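Food storage at home - handout 3
Module tutor Lise Caron. Bring this in September.

Cold slows bacteria, doesnt kill them. Fridge at 4 or below. Check with a thermometer, not the dial. 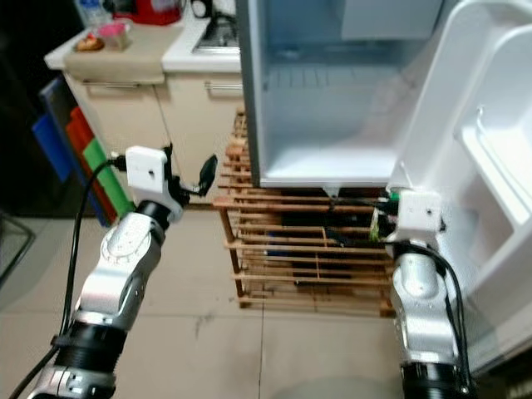
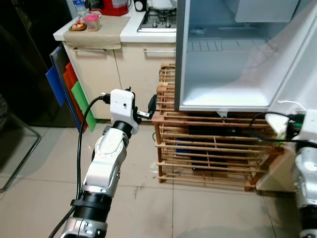
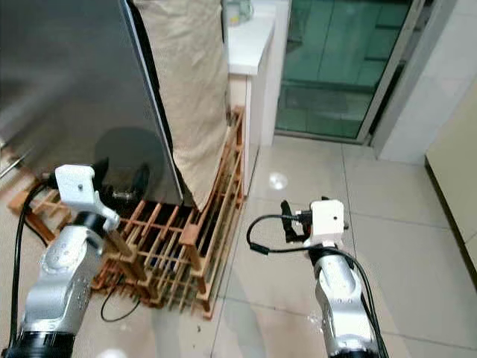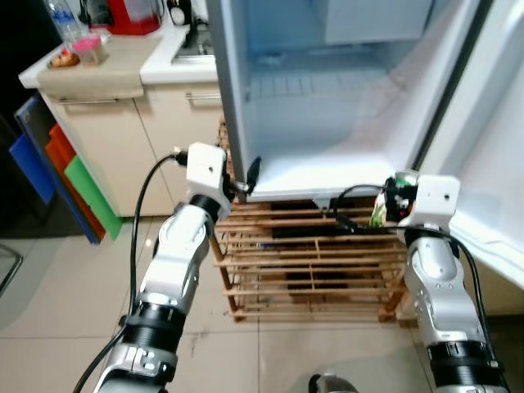 What goes where
Raw meat - bottom shelf, covered. Cooked food above it. Eggs in their box.
Leftovers: cool, cover, date them. Rice gets its own session (see Fraser, chapter 23).

Use by / best before
Use by = safety. Best before = quality. Dont mix these up in the test, poeple always do.

Reading for next time: Fraser, ch. 3, milk and cheese only.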